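**Vieille tour à carte mère verte : je la garde ou je la désosse ?**

**pascalou_14**
Bonjour à tous ! J'ai récupéré une vieille tour au fond du garage de mon beau-père (une Fosix, modèle inconnu, l'étiquette est illisible) et je me demande si ça vaut le coup d'en faire un petit serveur de fichiers pour la maison. Elle démarre, elle bipe une fois, et puis rien à l'écran. J'ai soufflé la poussière, rebranché tout ce qui se rebranche, et je sèche.

**mirabelle**
Un seul bip, c'est plutôt bon signe, non ? Tu as essayé avec une seule barrette de mémoire ? Chez moi c'était ça, une barrette mal enfoncée d'un côté, j'y ai passé tout un mois d'août !

**pascalou_14**
Pas encore, je vais tenter. J'avoue que j'ai peur de forcer sur les clips.

**vieux_fer**
Franchement, déchetterie. Tu vas y passer tes soirées pour un truc qui consomme comme un radiateur. Pour le prix de l'électricité, tu prends un petit boîtier Liang et tu dors tranquille.
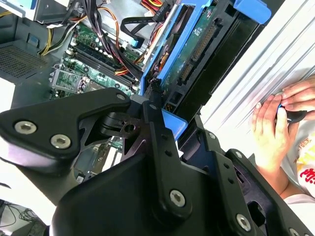

Jianguo Song

La carte est verte aussi chez moi, avec les emplacements mémoire noirs en travers, et tous ne sont pas garnis. Je ne suis pas du tout d'accord avec vieux_fer : la mienne tourne depuis plus de 13 ans, elle sert aux sauvegardes du club photo de Karkcombe et elle ne m'a lâché qu'une fois (l'alimentation, changée en une demi-heure).

Pascalou, commence par la mémoire, mirabelle a raison. Tu coupes le courant, tu débranches le cordon, tu touches le châssis, tu retires toutes les barrettes et tu en remets une seule. Si ça ne donne rien, tu essaies l'autre. Et regarde du côté des fils jaunes et noirs de l'alim : quand le faisceau tire un peu, le connecteur se soulève et on ne le voit pas.

**vieux_fer**
13 ans, et combien de factures ? Je maintiens. Et un disque de 2000 Go, ta carte le reconnaîtra peut-être, la sienne j'ai un doute.

**Jianguo Song**
Elle est allumée deux heures par soir, pas plus. Le disque, on verra quand il aura une image, non ?

**mirabelle**
Vous n'allez pas recommencer comme sur le fil des imprimantes... Pascalou, la boutique de Cukatville vend des barrettes d'occasion à 7 euros, au cas où.

**pascalou_14**
Alors ! Une barrette retirée, l'autre changée de place, et j'ai une image !! L'horloge est complètement fausse, je suppose que c'est la pile. Vieux_fer, je note pour la consommation, je vais emprunter un wattmètre à mon voisin avant de décider.

**vieux_fer**
Bon. Mets les chiffres ici quand tu les as.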